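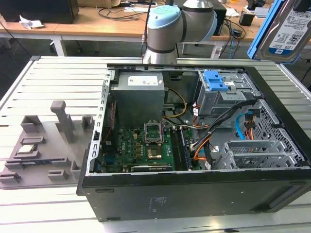 A Dell tower on its side with the cover off and the CPU socket standing open.

I'd been meaning to get to the Cemham repair and reuse open day for years, and this October I finally did it. The drive from Wosbridge is 97 miles, most of it behind trucks, and I rolled in at ten past nine with cold coffee and no change for the parking meter. Great start!

The whole thing happens in the old Wallner building, which used to make piano hinges. You can still smell machine oil on the stairs (I loved it, my sister would not have). Admission was free, soup was four dollars, and I had two bowls — squash with way too much pepper, just how I like it.

My first stop was the fabric floor, where Fiorella Santoro was teaching people to darn socks over a lightbulb. I brought a sweater with a hole in the elbow and she took one look and said, "Moths. Check your closet tonight." I did check. She was right, ugh. My darn came out lumpy but it holds, and I've worn the thing twice already.

Down the hall they had a talk on where old office equipment ends up. The town took in 2480 pounds of it last year, and a lot of that still had parts somebody could use. I sat in the back and scribbled notes about memory and power supplies that I now can't read. 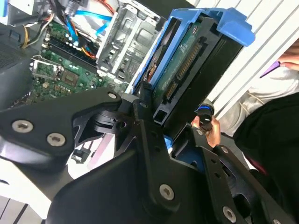

Green motherboard in the open case, top left.

Lunch ran long because I got talking with Laurier McIntyre, who restores radios and had a Clirell tabletop set from his grandfather's kitchen. He wanted 479 dollars for it. I wanted it badly! I walked around the block, came back, and bought a toaster for 29 instead. It has a cloth cord and only does one side at a time, so you have to flip the bread yourself.
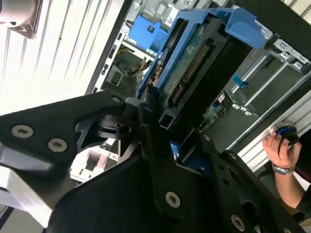 The afternoon was mostly chairs. There's a caning workshop on the top floor and I signed up without knowing that you kneel for two hours. My knees are still mad at me, but I got one seat half done, and they let me take the leftover cane home in a grocery bag. If you go next year, bring a cushion and quarters for the meter, and get to the soup before noon.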